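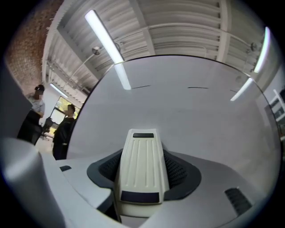
2018-12-08
Por Redação do Boletim Vekdale

O clube de robótica da Escola Técnica Vekdale vai à mostra estudantil de Brorkwood com a sua garra de mão, e eu passei uma tarde inteira na oficina para ver em que pé está a coisa. Fui para ficar meia horinha. Saí de lá com a bateria do telefone no fim, graxa na manga da camisa e uma vontade enorme de ter dezesseis anos de novo!

A inscrição foi confirmada nesta semana. O projeto se chama Ocampo (é o nome da rua onde o clube fazia as primeiras reuniões, antes de ter oficina) e junta duas peças: uma garra que a pessoa segura e usa com a própria mão, e um braço de bancada que depois tenta repetir os mesmos movimentos. A turma começou a desenhar a garra em julho, nas férias, quando a escola abre só de manhã e o pessoal precisa pedir a chave na secretaria.

Eu já tinha escrito sobre o clube uma vez, na época do carrinho seguidor de linha, e confesso que esperava encontrar mais ou menos a mesma cena: gente no chão, fita isolante preta, um bichinho dando voltas. Agora o ambiente é outro. Tem lista de tarefas na porta, tem caderno de registro, tem uma aluna do segundo ano que não deixa ninguém encostar na impressora 3D sem anotar o nome antes. Tentei encostar. Não deu certo.

O desafio de Brorkwood neste ano é de manipulação. Cada equipe recebe uma mesa com objetos do dia a dia e precisa fazer o robô pegar, levar e soltar cada um no lugar combinado. O regulamento só avisa quais são as categorias (rígido, macio, frágil, escorregadio) e os objetos mesmo aparecem na hora. Vale programar tudo na unha ou ensinar por demonstração, e o clube foi pela demonstração. O aluno pega a garra, faz a tarefa ele mesmo, o sistema grava, e o braço aprende com as gravações.

Perguntei quantas gravações eles já têm. A resposta veio na hora, de cabeça: 263 que prestam. As que não prestam ficam numa pasta separada que ganhou um nome impublicável neste boletim. A meta antes da viagem é chegar a 2.000, e quando eu fiz cara de espanto me explicaram que cada uma dura poucos segundos e que o demorado é arrumar a mesa de novo. Isso eu pude conferir pessoalmente, pois me puseram para arrumar a mesa. Pega a caneca, gira a alça, põe a esponja do lado, sai da frente. Pega a caneca, gira a alça. Depois de um tempo a gente entra num ritmo, parece lavar louça em casa de avó.

Também experimentei gravar. A garra pesa mais do que eu imaginava e cansa o pulso, coisa que os alunos já sabem e resolvem com rodízio curto. O truque, me disseram, é mexer devagar e sempre do mesmo jeito - e parar de conversar enquanto grava, o que para mim foi a parte difícil. Das minhas tentativas, uma foi aprovada! As outras foram direto para a pasta do nome feio. Uma delas eu derrubei um copo plástico e fui atrás dele até o chão, com garra e tudo, e a turma achou graça por mais tempo do que eu considero justo.

A peça que mais deu trabalho foram os dedos. As primeiras versões saíram lisas, e a caneca escorregava. Aí alguém teve a ideia das ranhuras na vertical, e veio uma fase de testes que no caderno ocupa páginas e páginas: ranhura funda, ranhura rasa, ranhura só na ponta, material mais mole, material mais duro. Li um trecho em voz alta e ouvi protestos, a letra é ruim mesmo. A versão atual segura bem copo, caixa e controle remoto, e ainda se atrapalha com pano de prato. O pano de prato, pelo que entendi, é o grande inimigo do semestre. Dobrado ele vai, amassado não vai de jeito nenhum.

A oficina fica no galpão do fundo, o Nislow, que quem estudou na Vekdale há mais tempo conhece como depósito de carteira quebrada. Parede de tijolo, telha de metal, lâmpada comprida no teto. Faz calor. Quando chove forte não se escuta nada, e nesses dias a turma combina tudo por gesto (juro que vi o gesto de "grava outra vez" e já incorporei à minha vida). A direção prometeu uma tomada a mais na parede do lado da janela, e eu prometi que ia cobrar por aqui. Está cobrado.

Sobre luz, aliás, uma curiosidade que eu não sabia. O reflexo das lâmpadas em superfície clara e brilhante confunde a câmera, e o grupo perdeu uma semana boa achando que o erro estava no programa. Trocaram cabo, trocaram computador, brigaram um pouquinho. No fim alguém apagou uma das lâmpadas sem querer e a gravação saiu limpa. Desde então o caderno tem uma coluna só para anotar quais luzes estavam acesas em cada sessão, e eles gravam de propósito com combinações diferentes, já que a iluminação do ginásio de Brorkwood ninguém da equipe conhece ainda.

Quem cuida do programa é o pessoal do terceiro ano, e eles estão naquela fase de querer deixar tudo organizado para quem fica. Achei bonito. Um deles me mostrou um arquivo com instruções que começa com "se você está lendo isto, o braço parou de novo" e segue por várias páginas, com desenhos. A turma do primeiro ano já está lendo, e já corrigiu dois erros de português e um de fiação.

Agora o dinheiro, assunto que sempre aparece. A inscrição custou 200 reais e saiu da venda de bolo na feira da escola (o de milho acabou antes das dez, cheguei tarde). Falta pagar o ônibus. A associação de pais cobre uma parte e o clube vai fazer um bazar de eletrônicos usados no pátio para completar. Se você tem em casa um teclado parado, uma fonte de notebook sem notebook, um ventilador que ainda gira, pode deixar na portaria com um bilhete escrito "Ocampo". Monitor de tubo, por favor, não. Já ganharam vários e não sabem onde pôr.

Da mostra em si eu sei o básico. Cada equipe tem uma vistoria, uma rodada de treino e a apresentação para os jurados, com tempo para perguntas. O braço tem que funcionar sem ninguém encostar nele e a equipe escolhe quem fica na mesa. Na Vekdale a escolha está feita, mas me pediram segredo até avisarem a turma toda, então fico quieto. Posso contar que houve votação e que a contagem foi refeita a pedido dos perdedores.

Perguntei se eles estão nervosos e ganhei respostas bem diferentes. Uma aluna disse que só vai ficar nervosa se der pano de prato. Outro disse que já está nervoso desde julho. Um terceiro nem respondeu, estava com a garra na mão, concentrado, levando uma bolinha de um prato para o outro com uma calma que eu queria para mim no trânsito. Esperei ele terminar. A bolinha chegou e ele fez sinal de que queria outra gravação, e lá fui eu arrumar a mesa.

Antes de ir embora, fiquei um tempo vendo o braço trabalhar sozinho. Ele é mais lento do que as pessoas e dá umas paradinhas no meio do caminho, como quem esqueceu o que ia buscar na cozinha. Pegou a caixa na primeira. Na caneca, errou a alça, voltou, pegou pelo corpo e entregou. Teve gente que aplaudiu e teve gente que foi correndo abrir o caderno, para anotar que ele não devia ter pegado pelo corpo. Fiquei do lado dos aplausos, mas entendo os do caderno.

Para quem quiser ver de perto: a oficina fica aberta às visitas depois das aulas até o início das férias, e só pedem para bater na porta antes de entrar, por causa das gravações. Alunos de outros cursos podem ajudar mesmo sem saber programar. Há vaga para arrumar mesa, conferir vídeo, organizar parafuso por tamanho (tem uma gaveta que é uma tristeza) e carregar caixa no dia da viagem. A ficha de autorização para menores está na secretaria e precisa ser assinada pelo responsável, inclusive para quem vai só no ônibus, como torcida.

O resultado da mostra sai no mural e aqui no boletim. E a tomada do Nislow continua sendo esperada.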